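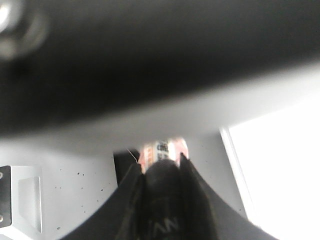 Home Posts Trips Workshop notes About Contact

I took the morning train out to the Gollent open day in June and got there before ten. They do this once a year. You sign in at the front desk, get a paper badge and a floor plan, and after that you can walk where you like as long as you stay behind the yellow tape.

Gollent shares its building with Kindier, a smaller outfit that does the software side. I had read a little about both of them and wanted to see the picking work up close. Most of what I know about robot arms comes from my years in a packaging plant, where the arms were fenced in, ran one motion all shift, and stopped dead if a carton was an inch out of place.

The session I went to was on handling small retail packages. Soft packaging is harder than it sounds. A box has flat sides and stays the shape it was. A packet or a pouch gives when you squeeze it, and a grip that was good on one side can be bad on the other. The engineer running the session said they had worked through 370 different products so far, and that the crumpled ones cost them the most time.

The gripper has two black fingers that come together at the tips. I had expected suction cups, which is what we used at the plant. I asked about that, and the answer was that they have suction heads too, but wrinkled film leaks air and the fingers cope with it better. There is a small camera up near the wrist that looks down past the fingers, so the view moves with the hand. They had that view up on a monitor for visitors. It takes a minute to get used to. The arm itself covers a lot of the picture and you have to learn where to look.

They let visitors watch at close range in groups of 6. My group had two students, a couple who run a mail-order business, and a man who wanted to know what everything cost. He was told the fingers wear out and that a replacement pair is $200. He did not get a price for the arm.

What I noticed most was how slow it goes. The arm comes in, stops, makes a small correction and then closes. The engineer said they could run it faster but that speed was not what they were working on this year. Each attempt gets logged, good or bad, and they had passed 2,000 attempts on the current setup the week before we came. I would have liked to see the failures broken down by type, but that was not part of the talk. 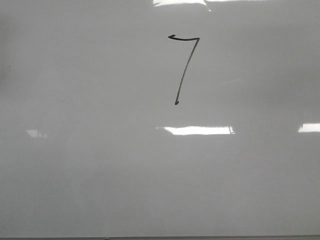
Filed under: Open days

After lunch I went to the Kindier half of the building. This was more of a talk, with chairs. It covered how the software decides where to grip and what it does when it is not sure. I followed the first part well enough and lost the thread when it got to the math. The handout helps, and I have read it twice since – the section on lighting is the best of it. Glossy surfaces throw back the ceiling lights, and to a camera a bright patch can look like an edge or an object. I had never given that any thought. At the plant we just hung the lamps wherever the electrician could reach.

Coffee was free and the sandwiches were not. Parking looked full by noon, so take the train if you go. It is a ten-minute walk from the station, all of it on sidewalk except the last stretch by the loading docks.

Jarkismont has an open day later in the season and I have put my name down for it. They work on larger loads, pallets and so on, which is closer to what I used to do.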